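2022-04-17
3 min read

Second session on the bag task with the Prusta fingers fitted on both wrists. Controller is still the Undance build, gains unchanged. Closing force was set at 9 N on the left and 12 N on the right, which I will regret if the film tears. Logged 3,381 control steps before lunch.

The Catterall pair grips rigid parts better, but thin film slides between its pads at any speed I would call useful. Prusta closes more slowly and the tips meet squarely. Wanted both arms on plastic next to the nightstand, near the floor, where the elbow limits start to matter. 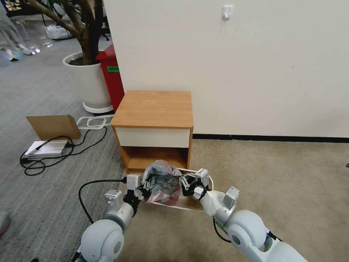
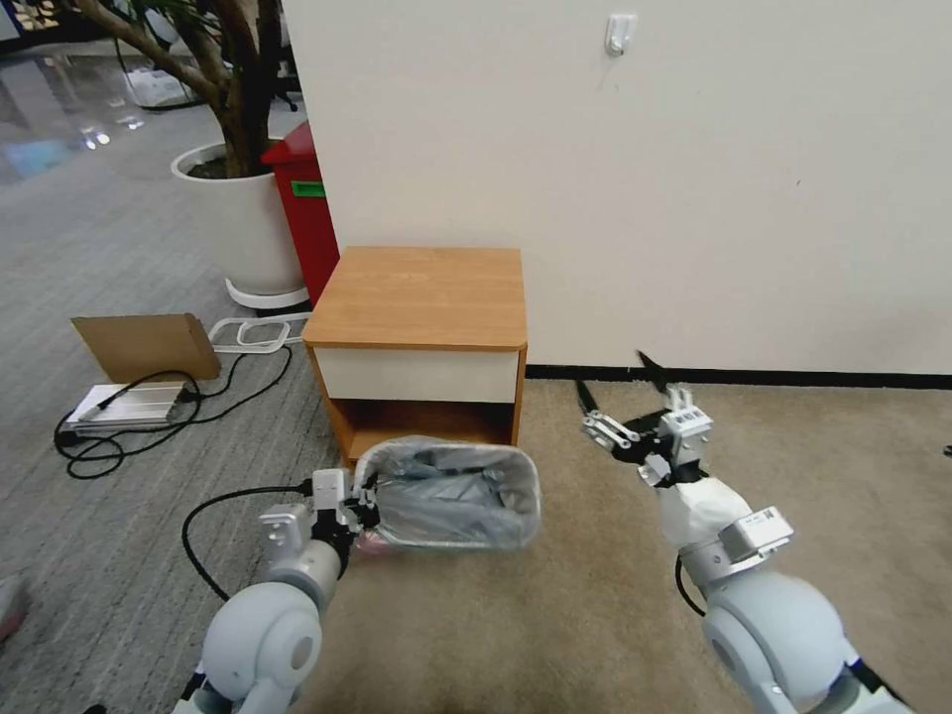
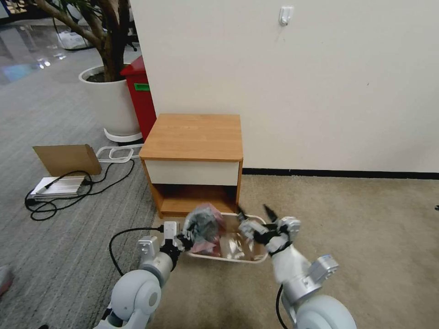
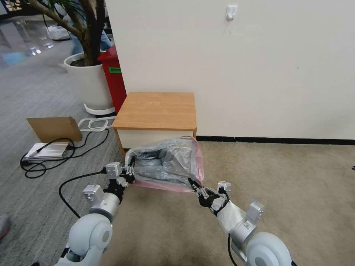
Nightstand work, Prusta fingers, both arms.

Harvey Lemieux thinks the comparison is unfair until the Catterall pads are swapped for the softer compound, and that wrist current is a poor stand-in for grip force on anything this light. He would run both sets again at equal closing speed and throw out the morning log.

I will keep the log. Equal speed is reasonable, so the cap goes in tomorrow. Left wrist offset still drifts by about 973 encoder counts after a restart. Dimas has the spare pads in Zandanville.

2 comments
Share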